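Two Grippers, One Hat

Anas Gaber has spent most of June finding out which gripper can handle a hat.

His team at Tustodo, a small automation shop in Bostham, was asked to compare two hand-held grippers before anyone paid for arms to put them on. The first, called Uro, has long, stiff jaws. The second came from Greenberg and has shorter jaws with a softer pad.

Gaber skipped the usual blocks and cups. "Hard objects tell you very little," he says. "Both grippers pick up a block on the first morning."

Cloth is another matter. The Uro pinches a brim cleanly but tends to drag it sideways. The Greenberg holds on better and lets go late, so the hat moves after the operator thinks the job is done. Over 1171 tries, the gap between them came to six percentage points in Uro's favor. Gaber had expected more.

Lighting mattered too. The team ran one set with the room lights up and another with them down, and the wrist cameras lost the edge of the cloth more often in the dark set — mostly on the left side.

The hat task goes on a pale wooden board, with a wire stand in the middle and a yellow bucket hat to the right of it. The operator works with a gripper in each hand. A session lasts around 70 minutes, and Gaber stops it early if wrists get sore.

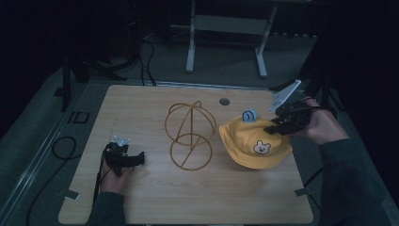 What comes next

The arms are due on a Wednesday. Gaber plans to repeat 36 of the hat runs on them first, using the same board and the same stand, and then move on to gloves.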